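To: Clultilico project list
Subject: Re: Folding sessions -- questions on scoring and room use

Dear all,

Thank you to those who replied to the February notice. I am answering Preda's message on the open list, as several groups raised the same matters.

Preda wrote:
> Our group has read the task sheet twice and we are still unsure on
> three points. First, does a T-shirt have to start flat, or may it be
> left as it falls? Second, are both hands required for every attempt,
> or may a student work with one gripper where that is easier? Third,
> the sheet says 40 attempts per group. Does a failed fold count
> towards the 40?
>
> We would also like to know whether we may move on to denim before
> the shirts are finished.

On the first point, garments should be left as they fall. The assessors will not accept a set in which every shirt has been smoothed out beforehand. Sleeves may be twisted or raised, and the hem may lie in any direction. Please do not straighten the sheet underneath between attempts either.

On the second, both hand-held grippers are to be used throughout, one in each hand. A student may rest one of them while the other makes a grasp, but it should stay in the hand and upright.

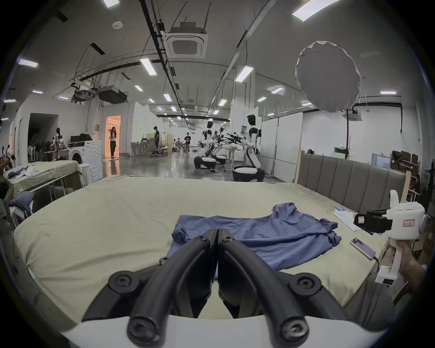 On the third, a failed fold does count, provided that the attempt was carried through to the end and marked as failed in the log. An attempt which is stopped part way is to be struck out and repeated. Levow's group recorded theirs under a separate heading last term, and this caused some difficulty when the totals were compared. I would ask that everyone keep to the single log.

Denim may be started once the shirts have been signed off, and not before. The heavier cloth calls for a slower approach, and the marking scheme treats it as a separate task with its own 6 points.

Two further matters concern the room. Groups on the bed tasks are reminded that others will be working on the same floor, and that the walkway to the doors must be kept clear of boxes and chairs. The wheeled humanoids are reserved for the final-year projects. They are not to be moved or switched on by members of the club, even where a group believes that they are in the way.

Kanaan has asked whether notes may be kept at hand during a session. They may, but papers and telephones should be well away from the garment -- an attempt in which the gripper touches anything other than the clothing or the sheet will be marked down by 2 points.

Revised task sheets will be placed in the shared folder before the next session. Groups that have already begun may finish their present set under the old wording.

Questions on the marking scheme should be sent to the list and not to me privately, so that all groups receive the same answer.

Yours sincerely,

Idun Hovland
Project Co-ordinator, Clultilico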